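Section 4. Preparing a Release for Distribution

This section applies to labels and self-releasing artists with an active Helarel account. Complete Section 3 (Payee Details) before proceeding.

4.1 Creating the release

1. Sign in and select New Release from the Catalog menu.
2. Enter the artist name exactly as it appears on earlier releases. For a split release, enter each artist in a separate field.
3. Choose the format: single, EP, split or album.
4. Enter the release date. Releases with a vinyl edition require a second date for the physical product.

Note: A release title may not exceed 106 characters, including spaces.

4.2 Uploading audio

1. Upload one WAV file for each track, in running order.
2. Wait until the status beside each track reads Accepted.
3. If error 1503 is displayed, export the file again at its original sample rate and repeat step 1.

Caution: Replacing a track after approval cancels any pre-orders already open for that release.

4.3 Registering a vinyl pressing

1. Open the Physical tab and enter the quantity ordered. The standard run is 1000 copies; the smallest run accepted by the Canport plant is 900.
2. Enter the matrix number for each side.
3. Attach the signed test pressing form. Lacquers are not released for production until the form is on file.

4.4 Submitting

1. Select Review and correct any field marked in red.
2. Select Submit. A confirmation is sent to the account holder.

Section last revised 10/17/25.

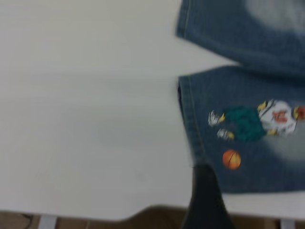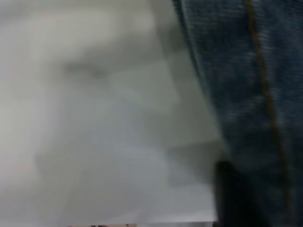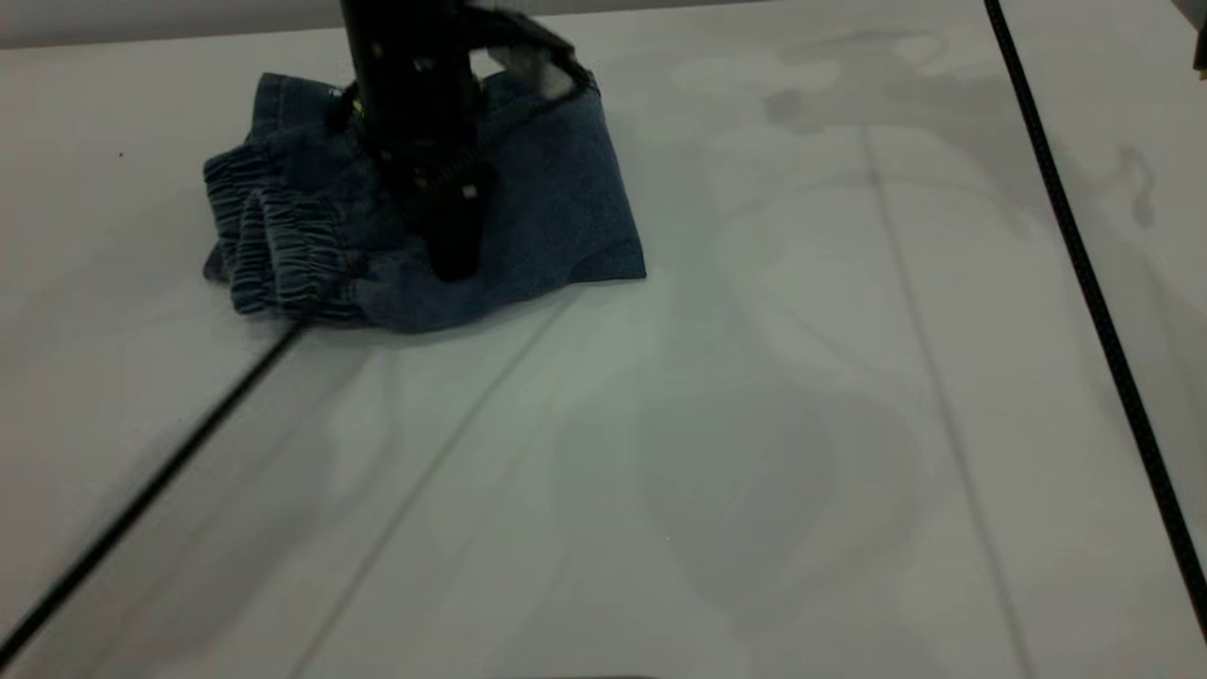
Kendra Sandhu: Step 2 of 4.1 needs a line about featured guests. We put a guest singer in the second artist field and the single went out listed as a split, and it took until March to have it corrected. Guests belong on the track page, under Contributors.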